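## 티켓 218: 병 잡기 시연 녹화할 때 그리퍼가 혼자 살짝 벌어져요

상태: 해결 (관찰 중)
담당: Nurhan Kozan
관련: Rundgate 원격조작 콘솔, Radimar 녹화 서버

안녕하세요, Nurhan입니다. 댓글이 너무 길어져서 위에서부터 다시 정리해요. 중간에 제가 헛다리 짚은 것도 그냥 남겨 둘게요. 나중에 누가 똑같이 헤맬 것 같아서요 ㅎㅎ

### 증상

Skiltska 쪽에 넘길 "병 들어서 옆으로 옮기기" 시연을 모으는 중이에요. 팔을 손으로 끌어서 가르치는 방식(직접 교시)이랑 Rundgate 콘솔로 원격조작하는 방식, 2가지를 섞어서 녹화하고 있어요. 직접 교시로 할 때는 멀쩡한데 원격조작으로 병목을 잡으면 잠시 뒤에 손가락이 아주 조금 벌어져요. 눈으로 보면 거의 모르겠고, 병을 들어 올릴 때 스르륵 미끄러지면서 그제야 티가 나요. 처음엔 제가 트리거를 놓친 줄 알고 계속 다시 찍었어요. 손에 힘을 너무 줘서 검지가 아프더라고요.

녹화 파일을 열어 보면 목표값은 그대로 "닫힘"인데 실제 손가락 위치만 중간에 한 번 튀어요. 그러니까 조작자가 연 게 아니라 그 아래 어딘가에서 열린 거죠. 이게 학습 데이터에 섞이면 골치 아파요. 로봇이 "잡고 나서 살짝 풀기"까지 배워 버리니까요.

### 해 본 것들

**1. 트리거 데드존 키우기.** 콘솔 설정에서 데드존을 넉넉하게 올렸어요. 변화 없음. 목표값이 멀쩡했으니 당연한 결과인데, 그때는 로그를 안 보고 설정부터 만졌네요.

**2. 잡는 위치 바꾸기.** 뚜껑 바로 아래 목 부분 말고 어깨 쪽으로 내려서 잡아 봤어요. 오히려 더 나빠졌어요. 어깨는 둥글어서 손가락이 면으로 안 닿고, 플라스틱이 눌렸다가 튕겨 나오면서 병이 돌아가요. 그래서 다시 목으로 올라왔고, 앞으로도 시연은 전부 목 잡기로 통일하는 걸로 할게요. 이미 어깨로 찍은 건 따로 폴더를 파서 빼 뒀어요.

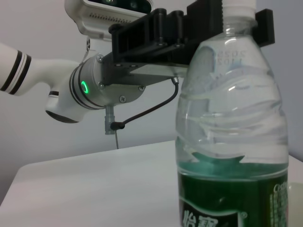
*마지막 수정: 9월, 오후 4:40 · Nurhan Kozan*

병목에 손가락을 댄 자세가 저 정도면 괜찮아요. 손목 조인트에 초록불도 들어와 있고요. 근데 제가 한참 보고 있었던 건 그리퍼 밑으로 둥글게 늘어진 검은 케이블이에요. 은색 조인트 아래쪽 회색 피팅으로 이어지는 그 선이요. 여유가 꽤 있어서 당겨질 일은 없겠지 했는데, 손목을 돌리면서 접근하면 얘기가 달라지더라고요.

**3. 그리퍼 힘 올리기.** 힘 값을 100까지 올렸더니 미끄러지는 건 줄었어요. 와, 됐다! 하고 좋아했는데 로그를 보니 위치가 튀는 건 그대로예요. 증상만 가린 거였어요. 게다가 물병이 찌그러져서 들고 나면 모양이 달라져요. 원래 값으로 돌려놨습니다.

**4. 통신 로그 확인.** 진작 이걸 봤어야 했는데… Radimar 서버에 쌓인 그리퍼 통신 로그를 열어 보니, 손가락이 튀는 순간마다 응답이 한 번씩 빠져 있었어요. 드라이버가 응답을 못 받으면 재연결하면서 그리퍼를 다시 초기화하는데, 그때 손가락이 살짝 열렸다 닫혀요. 범인 찾음!

**5. 케이블 흔들어 보기.** 팔은 멈춰 놓고 비상정지 버튼에 손 올려 둔 상태로 케이블을 커넥터 근처에서 살살 흔들었어요. 피팅 쪽 플러그를 건드릴 때만 응답 누락이 재현돼요. 반대쪽 끝, 금속판에 달린 은색 피팅 쪽은 아무리 흔들어도 조용했고요.

### 왜 직접 교시 때는 괜찮았나

이게 제일 헷갈렸어요. 같은 팔, 같은 그리퍼, 같은 케이블인데! 알고 보니 직접 교시 때는 제가 팔을 손으로 잡고 천천히 움직이니까 마지막 관절을 거의 안 돌려요. 원격조작은 콘솔 손잡이를 편한 각도로 잡다 보면 손목이 생각보다 많이 돌아가고, 그때 플러그가 옆으로 꺾여요. 두 방식의 녹화를 나란히 틀어 보니까 마지막 관절 각도 차이가 확 보였어요.

### 조치

- 플러그를 빼서 끝까지 다시 꽂고 고정 너트를 조였어요. 반 바퀴쯤 덜 조여져 있었네요.
- 원격조작 프로파일에서 마지막 관절 회전 범위를 좁혔어요. 조작할 때 살짝 답답한데 금방 익숙해져요.
- 드라이버 재연결 때 자동 초기화를 껐어요. 이제 통신이 끊기면 그리퍼는 그 자리에서 멈추고 녹화도 같이 중단돼요. 조용히 이어서 찍히는 것보다 이게 훨씬 마음 편해요.
- Akgül 쪽에 케이블 예비품을 요청했어요. 지금 케이블은 멀쩡해 보이지만 플러그 안쪽까지는 저도 몰라서요.

### 이미 찍은 시연은요?

약 3,000개 에피소드가 있는데 다 버릴 필요는 없어요. 목표값이 닫힘인데 실제 위치가 벌어진 구간을 찾는 스크립트를 돌려서 걸린 것만 `review` 태그를 붙였어요. 직접 교시로 찍은 건 하나도 안 걸렸고, 전부 원격조작 쪽이에요. 태그 붙은 것들은 눈으로 한 번씩 보고 판단할 건데, 잡기 전에 튄 건 살려도 될 것 같고 들고 있는 중에 튄 건 빼는 게 맞겠죠. 혹시 다른 의견 있으면 댓글 주세요.

### 다음 녹화할 때 부탁

시작 전에 손목을 콘솔로 양쪽 끝까지 한 번씩 돌려 보고 로그에 응답 누락이 없는지 확인해 주세요. 진짜 금방 끝나요. 하나라도 뜨면 녹화 시작하지 말고 이 티켓에 시각만 적어 주세요, 제가 볼게요! 그리고 물병은 같은 걸 계속 쓰면 목 부분이 눌려서 잡히는 느낌이 달라지니까 가끔 바꿔 주시고요.

예비 케이블 도착하면 교체하고 같은 테스트를 한 번 더 돌린 다음에 티켓 닫겠습니다.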